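4.2 Loading the board game task

1. Open the Eltau club project in the simulator and load layout 103.
2. Check that the arm is in the ready pose before running a script. 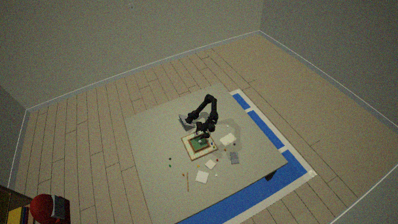

Figure 7. Arm with gripper over a corner of the board.

Caution: Do not edit the layout during a run.

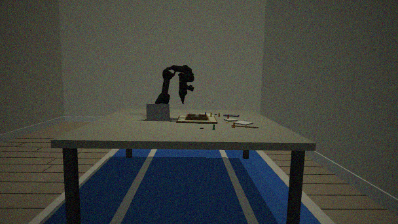 Approach height is set in the team's script - the default is 145 mm. Use the side view to check it. The gripper tip must be clear of the table, as it is in Figure 8, before step 3.

3. Press Run.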